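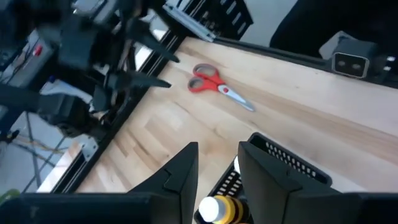
Irfan Pirzada wrote to me in December that the first release of the Plernarari pattern set was good for looking at but hard to sew from, and he asked why the seam allowance was inside some pieces and outside others. He was right. This README belongs to the second release and I tried to answer him in it.

Plernarari sewing patterns, release 2

What is in the set

The set has 183 pattern pieces for simple clothes: shirts, loose trousers, aprons and children's vests. Every piece is one PDF file and one row in the table pieces.csv. The pieces were drawn on paper first and then traced on the computer by me, so the curves are a little different from the paper ones, mostly at the armhole.

Folders

gestlow/ holds the shirts and vests
hamdan/ holds the trousers
grukard/ holds the aprons and the pockets
table/ holds pieces.csv and the list of changes

The folder names are only names of the blocks I started from. They do not mean a size or a country.

Columns in pieces.csv

piece_id: short code, the same as the file name
garment: shirt, vest, trousers, apron or pocket
size: one of 5 sizes, from XS to XL
cut: how many times to cut the piece in fabric
fold: yes or no
grain: lengthwise, crosswise or bias
allowance: in millimeters, always outside the drawn line

Printing

Please print at 100 percent and switch off "fit to page". On the first sheet of each garment there is a test square, and its side must be 4 centimeters. If it is shorter, the printer has made the page smaller and the trousers will be too tight in the hip.

Cutting

Wash the cotton before you cut it. Put the paper on the wrong side of the fabric, and keep one pair of scissors for paper and another for cloth. The notches are drawn as small lines, not triangles. I cut them no deeper than 3 millimeters.

Known problems

In 11 pieces the grain line is missing in the PDF, but the table has the correct value. The collar of the Gestlow shirt in size XL is slightly long for its neckline, so please measure before you join them. The back pocket in Grukard has no fold mark yet.

License

You can print, change and share the patterns, also for clothes you sell. Please keep the name Plernarari in the file if you pass it on. Corrections are welcome, best with the piece_id in the subject of the message.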